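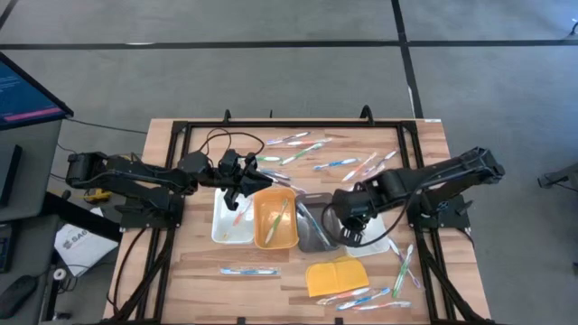
Four bins, a yellow cloth and plenty of toothbrushes to put away.

Rariston sorting bins, set of four

We've stocked small storage for years, and these are the bins we keep reaching for ourselves! They come as a row of four: two white, one orange and one in a smoky see-through grey. They're shallow enough to see into and to pick from, and they sit happily side by side on a worktop, a shelf or the back of a deep drawer.

The job they do best is the dull one - all those small packaged things that drift about a house. Toothbrushes are the obvious case. Buy a big family pack, or stock up for a guest house, and you end up with a heap of slippery clear packets that never stay in a pile. Give each kind its own colour and the heap is gone. We put one loose brush in the bottom of a bin as a marker, so whoever is helping knows what goes where without having to ask (children love this bit, by the way).

Every bin has rounded corners, so there's nowhere for dust to lodge, and the walls taper slightly towards the base. There's a long oval handle hole in the front face too, a good width for fingers, and handy for a quick peek at what's inside. 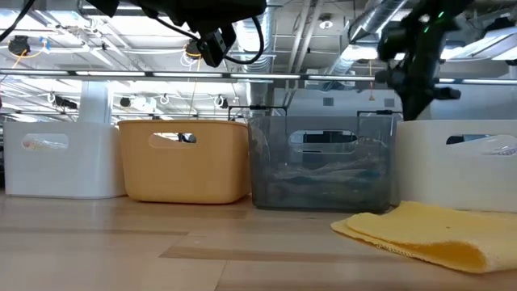 Front view, showing the handle holes. The grey bin lets you see the packets through its walls.

I'm especially fond of the grey one. You can tell at a glance when it's getting low, and it still looks tidy from across the room. The whites are good for the things you'd sooner keep out of sight, and the orange is the one everybody remembers. "It's in the orange one" must be the most useful sentence in our stockroom.

In the set
2 white bins
1 orange bin
1 smoky grey bin, see-through
Packets, toothbrushes and cloth not included

Care
Wash by hand in warm soapy water and dry with a soft cloth. Please don't use scouring pads, particularly on the grey, as they leave fine scratches. Keep away from hobs and radiators.

If you're short of space, try them in a straight line along the middle of the table while you sort, then move them to the shelf one at a time when you've finished.

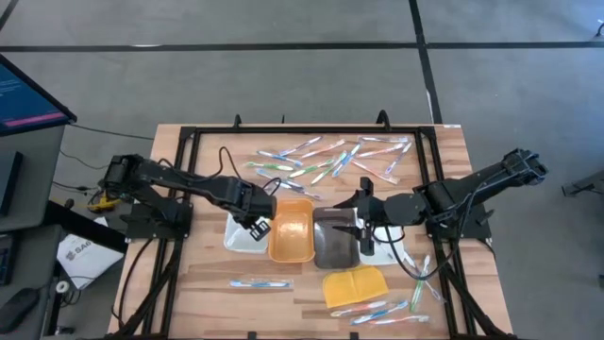
White at each end and the two darker colours in the middle is how I like to set them out, but they'll go in any order you please. Two sets make a good long run for a utility room, and a single bin is just right under a bathroom basin.

Also from the same range: the Tomov drawer tray, which is flatter and suits pens and cutlery, and the Bidau lidded box for anything that needs keeping shut away.

Orders placed before 21st September go out from our present stock. The next delivery of sets follows after that, and we'll put a note on this page when it's in.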